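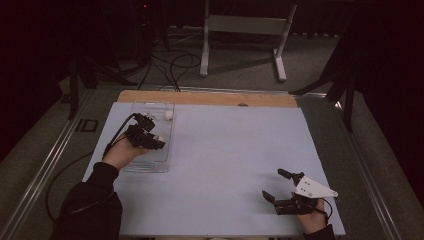

## 온라인 게임 경제: 화폐의 유입과 유출

지난 시간에는 전투 보상 테이블을 만드는 방법을 다루었다. 이번 시간에는 그렇게 지급된 보상이 서버 전체에 쌓이면 어떤 일이 생기는지 본다. 사례는 주로 Suominen의 MMORPG 「Grumodura」에서 가져왔고, 뒷부분에서 소규모 게임 「Rodent」와 비교한다.

### 용어

- **유입원(faucet)**: 게임 시스템이 화폐를 새로 만들어 내는 곳. 몬스터가 떨어뜨리는 금화, 퀘스트 보상, 상점에 잡템을 팔고 받는 돈.
- **유출구(sink)**: 화폐가 시스템으로 돌아가 사라지는 곳. 수리비, 이동 비용, 경매장 수수료, 기술 습득비.
- **이전(transfer)**: 플레이어 사이의 거래. 화폐 총량은 변하지 않는다.

시험 답안에서 이전과 유출을 혼동하는 경우가 많다. 플레이어가 다른 플레이어에게 검을 사면 돈은 그대로 서버에 남아 있다. 사라지는 것은 거래 수수료뿐이다.

### 통화량이 늘어나는 구조

신규 서버에서는 대부분의 플레이어가 성장 중이고 기술 습득비와 탈것 구입비로 돈이 계속 빠져나간다. 최고 레벨에 도달한 인원이 많아지면 사정이 달라진다. 사냥 효율은 최고인데 일회성 지출은 이미 끝난 상태다. 유입은 늘고 유출은 줄어든다.

Grumodura는 최고 레벨이 40이다. 출시 초기에는 물가가 안정적이었으나 최고 레벨 인구가 늘어난 뒤 약초와 광석 가격이 먼저 올랐다. 소모품 재료는 공격대가 매주 사들이므로 가격이 빨리 반응한다. 반면 저레벨 장비는 살 사람이 줄어 거의 오르지 않았고, 일부는 경매장에서 아예 사라졌다. 평균 물가 하나만 보아서는 이런 차이가 드러나지 않으므로 품목군을 나누어 본다.

### 사례: Zomell 항구 개방

Zomell은 Grumodura의 후반 지역이다. 이 지역은 서버 전체가 물자를 모아야 열리도록 설계되었다. 플레이어는 목재, 천, 생선 요리를 납품하고 평판을 받았다.

경제 담당 기획자 Joni Saarinen의 설계 메모에는 목표가 두 가지로 적혀 있다. 창고에 쌓인 재료를 소각하는 것, 그리고 저레벨 재료에도 수요를 만드는 것이다. 첫 번째 목표는 달성되었다. 두 번째는 부분적으로만 이루어졌다. 저레벨 재료를 캔 사람의 상당수가 신규 플레이어가 아니라 최고 레벨 플레이어의 부캐릭터였다.

주의할 점이 있다. 납품은 재료를 없애지만 금화를 없애지는 않는다. 재료가 부족해지면 같은 양의 금화가 더 적은 물건을 쫓게 되어 가격은 오히려 오른다. 실제로 납품 기간 동안 천 가격은 평소의 3배까지 올랐다가 항구가 열린 직후 폭락했다. 미리 사재기한 플레이어 중 늦게 판 쪽은 손해를 보았다.

개발팀은 이후 패치에서 납품처에 운송비 항목을 추가했다. 납품 한 건마다 소액의 금화를 내는 방식이다. 커뮤니티의 반응은 좋지 않았다. 서버를 위해 기부하는데 돈까지 내야 하느냐는 불만이었다.

### 유출구 설계 시 검토할 것

1. 반복되는가. 탈것 구입은 액수가 커도 한 번이면 끝난다.
2. 누가 내는가. 정액 수리비는 신규 플레이어에게 무겁고 부유한 플레이어에게는 의미가 없다.
3. 피할 수 있는가. 경매장 수수료가 높으면 거래가 채팅창으로 옮겨 간다.
4. 벌칙으로 느껴지는가. 장식용 의상이나 길드 건물처럼 결과물이 남는 지출은 저항이 적다.

Grumodura의 경매장 수수료는 한때 18%까지 올라갔다. 직거래가 늘고 사기 신고도 함께 늘어 6%로 되돌렸다. 세율을 올렸는데 징수액이 줄어든 경우로, 3번 항목과 연결해서 정리해 둘 것.

### 비교: Rodent

Rodent는 시즌제 게임이다. 시즌이 끝나면 화폐와 장비가 모두 초기화되고 외형 아이템만 남는다. 누적 인플레이션이 없으므로 유출구를 느슨하게 만들어도 된다. 대신 시즌 말에는 돈의 가치가 급격히 떨어지고 거래소가 멈춘다. 기획자 Kalevi Manninen은 시즌 마지막 구간에 화폐를 외형 아이템으로 바꿔 주는 상점을 넣었다. 교환 비율을 미리 공개했기 때문에 그 비율이 사실상 화폐 가치의 하한선 역할을 했다.

초기화 방식을 지속형 게임에 그대로 옮기기는 어렵다. 오래 모은 재산 자체가 접속 이유인 플레이어가 있기 때문이다.

### 과제

자신이 해 본 온라인 게임을 하나 골라 유입원과 유출구를 표로 정리한다. 각 항목에 반복 여부와 주된 부담 계층을 적는다. 수치를 알 수 없으면 추정치를 쓰고 추정 근거를 표시할 것. 확률형 유료 상품은 범위에서 제외한다.

다음 시간: 귀속 아이템과 거래 제한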